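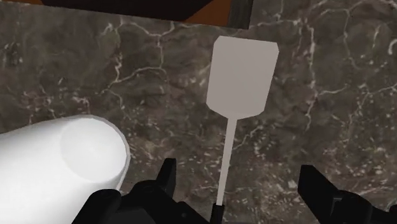
Light grey spatula on a dark marble countertop.

How to release a first single without paying for things you don't need

If you have finished a song and told even one person about it online, you have probably already had a message offering to promote it. Most guides to releasing music are written by somebody with a stake in one of those offers. I sell nothing, and I have put out enough songs to a small audience to be suspicious of most advice, including some I used to give. The steps run in the order I would do them, starting about six weeks before release.

Step 1. Decide whether the song is done

Listen on cheap earbuds, in a car, and on a phone speaker lying on a table. Write down what bothers you. Wait three days and listen again. If the same two things bother you, fix them. If the list is completely different, you are tired of the song and should leave it alone.

Don't pay for online feedback from strangers. I once bought a batch of reviews and got back remarks like "nice vibe, maybe more bass." The next reviewer wanted less bass.

Step 2. Get it mastered, but look at what you are buying

A person who masters records for a living will usually do a better job than an automatic service. Whether your listeners will hear the difference on a first single is another question. Try the automatic version first, since a preview usually costs nothing. Match the volume of the two files before you compare them. Louder almost always sounds better for ten seconds, and plenty of mastering demos depend on that.

Ask for a WAV file. Keep the unmastered mix too, plus an instrumental. You will want the instrumental one day and the session won't open.

Step 3. Pick a distributor

You need a distributor to get onto the streaming services. I have used two, Oltel and Stakix. Oltel charges by the year and Stakix takes a cut. Both describe themselves as the best deal for independent artists, and that can't be true of both.

Before you sign up anywhere, find the answers to these on the site itself, not on the sales page:

What happens to the song if I stop paying?
Is there a minimum balance before I can withdraw?
Does it cost extra to correct a typo in a title?
Can I leave and take my recording code (ISRC) with me?

If you can't find the first answer in ten minutes, assume the song comes down.

Say no to the add-ons at checkout. I ticked one called a "store maximizer" on my second release and never found out what it maximized.

Step 4. Fill in the details slowly

Boring, and the part most worth your time. Spell your artist name exactly the same way everywhere. Search it first. If another act has it, your song may land on their page, and getting it moved can take weeks of form letters.

Put in the legal names of all the writers. Agree on the split in writing before the upload, even with your best friend. A text message that everyone answers "yes" to is much better than nothing. Registering the song with a performing rights organization is separate, and your distributor may not do it for you. Check.

Step 5. Set the date

Give yourself at least four weeks between upload and release. People will tell you it has to be a Friday. That is the day the big releases come out, so it is also the day you are easiest to miss. I have tried other days and can't say I saw any difference. Choose a day when you will be awake and free to answer messages.

Pitch to the streaming services' own editors through their free form. It takes fifteen minutes. Expect nothing.

Step 6. Be careful with playlists

My worst mistake was a campaign through a playlist outfit called Kuruc. They promised "some 2,000 real streams" and delivered 1,947 plays, which looked pretty good on the dashboard. Then I looked at what those listeners did next. There were no saves worth mentioning and hardly any new followers, and the plays stopped the day the campaign did.

The single after that had no campaign at all. It got 355 plays in its first month, 227 of them from people who had found an earlier song and followed me. A few wrote to me. I would take the smaller number.

Anyone who guarantees a stream count should be left alone. Streaming services remove tracks over fake plays, and you are the one who gets the notice, whoever you paid.

Step 7. Tell people yourself

Make a list of everyone who has ever come to a show or said something kind about your music. Write to them one at a time. Skip the press release unless a writer has asked for one. For local radio, read the station's submission page and do what it says. The evening show on Prudau played my song in April after a four-line email with one link.

Post about the song more than once, but stop when you are bored of doing it. Your friends were bored a week earlier.

Step 8. Leave the numbers alone for a month

Daily figures for a new song are mostly noise, and the dashboards are built to keep you looking. Check after 30 days. Look at saves and followers before plays. Then put your login away and work on the next song.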